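Stidside is a small engineering company with one question in front of it: which everyday chores can a machine do on its own, to a standard that a household would accept and pay for? Our work covers outdoor chores on residential streets. This page explains who we are, what we test, and what we are prepared to say about the results.

## Our Beginnings

The company was founded by Sioned Phillips, who remains our director, and by Thijs Vermeulen, who leads field testing. Both had spent years on shop-floor automation, where a machine repeats one task in a space built for it. A neighborhood offers no such help. Curbs crack, leaves fall, and the light changes from one end of a block to the other. Before a machine can bring in a trash bin or carry a parcel to a porch, it must be able to travel along an ordinary street without being watched at every step.

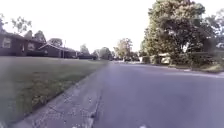 Residents should be told plainly that a machine which can reach the door is still a long way from one that can do the chore, Mrs. Yen wrote to us after our first open meeting. We agree with her, and we have kept the two matters separate in everything we publish since.

## What We Test

Our program is named Mistholm. It is divided into travel, handling, and return. Travel means following the street, keeping clear of lawns, and stopping for people and vehicles. Handling means the chore itself - gripping a bin, lifting a bag, setting down a box. Return means coming back to the starting point in a fit state to go out again.

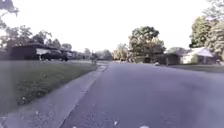 *A residential street with sidewalk and lawns, Mistholm program.*

Of the 364 trial runs recorded in our last reporting year, every one was attended by a member of staff on foot. The travel portion is now dependable on quiet blocks in daylight. Handling is not. Our machines complete a full chore without assistance in 11 of every 50 attempts, and a person doing the same work by hand is faster in nearly all cases. We do not offer a household service at present and will not do so on these figures.

Low sun remains among the harder conditions for our vision software, as does deep shade across pavement.

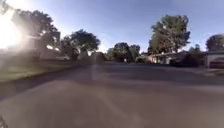

For that reason, routes are repeated at different hours, and a run made at noon is never taken as proof of one made in the early evening. The software team reviews each route in both conditions before it is approved for longer trials.

## Our People

We employ 10 staff in engineering, testing, and resident relations. New test attendants complete a supervised training period before they may stop or restart a machine. Any employee may end a trial at any time - no explanation is required on the day, and a short written note is sufficient afterward.

## Working With Residents

Streets are used only with local permission, and households receive written notice before a series of trials begins. Comments are read by the director and answered in writing.

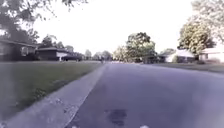

Kurkovov, replying to our January notice, asked whether the money would not be better spent on paying someone to bring in the bins. It is a fair question. For many households the answer today is yes, and our published cost comparison shows as much. We continue the work for those who cannot easily find such help, and we will report the comparison again when the next series of trials is complete.

Requests for notices, trial summaries, or a visit to our workshop may be addressed to the Stidside resident relations office.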